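Joltley adds metallic and coated fabrics to its garment intake in Besville

Sunday, July 4, 2021

The textile sorting center run by Joltley in Besville has begun accepting metallic and coated garments, a category it previously turned away at the intake counter. The change applies to household drop-offs only. Commercial lots are still handled under the existing schedule, and shops with surplus stock should continue to book a slot through the Kerkum depot.

Metallic clothing covers several constructions. Some pieces are woven or knitted with a metallized yarn. Others carry a foil or pigment film bonded to one face of a plain base cloth. The two types behave differently under heat and pressure. Film-coated cloth can crack along a hard crease, and the crack does not close again once the piece is pressed. Metallized yarn tolerates folding better but snags on zippers and hook fasteners.

Until this summer the center sent both types to its mixed residue stream. According to the intake notes published with the new rules, almost 300 pieces were diverted that way in the last quarter, most of them stage costumes, party wear and dance outfits. Güneş, the resale shop that takes wearable stock from Besville, had asked for the category to be separated so that pieces in good condition could be hung and priced individually.

Under the revised procedure, garments are laid out on a flat, soft surface before they are folded. A blanket or a thick towel is adequate. The piece is lifted by a small amount of fabric, opened out, and turned so that the collar or neck opening can be found. Wrinkles are smoothed with the flat of the hand. Ironing at this stage is not permitted, and steam is allowed only on the reverse side after a test on the hem.

Glossy cloth makes damage hard to judge. Creases in a gold or silver surface read as dark lines under overhead light, and the same lines can be mistaken for cracks in the coating. Sorters are instructed to lift the fabric at the crease, let it drop, and look again from a second angle. A crease shifts or softens. A crack stays where it was.

A crumpled gold garment spread on a lavender-purple floral blanket, with a fold of the cloth raised in a small peak, shows the effect: yellow highlights along the wrinkles and darker olive tones in the creases between them.

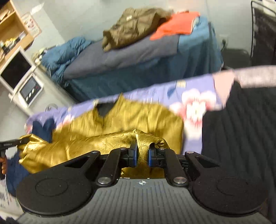 Preparing items at home

Households are asked to keep metallic pieces apart from general clothing. Dark cotton and denim can transfer dye to a light coating when packed under pressure, and ribbed knits leave an impression in soft film. A separate bag is sufficient. Tissue paper between layers is recommended for coated items but not required.

Garments should be clean and fully dry. Belts, pins and detachable trims should be removed and placed in a side pocket or a small envelope in the same bag. Care labels should be left in. Where the label is missing, the piece is treated as coated and follows the more cautious route.

Fold loosely, coated face inward, with no more than 2 folds across the body. Rolling is acceptable for knitted pieces. Vacuum bags are not accepted for this category.

Limits and exclusions

The new stream has a storage capacity of 800 garments. Intake will pause when that level is reached and resume when stock has moved on to Güneş or to the fiber recovery line. A single household may bring up to 200 items in a calendar year. The following remain excluded: emergency blankets, foil-backed curtain lining, garments with wiring or battery packs, and any piece with loose glitter. Loose glitter contaminates the sorting tables and the fiber recovery line, and bags containing it will be returned whole.

Sequined clothing is accepted if the sequins are sewn on. Glued sequins are assessed at the counter.

Pieces that pass inspection are tagged with a fabric code and stored on padded hangers. Pieces that fail are stripped of fasteners and held for fiber recovery, where the base cloth is tested for composition before processing.

The procedure will be reviewed in November. Counter hours in Besville are unchanged, and printed copies of the folding instructions are available at the Kerkum depot.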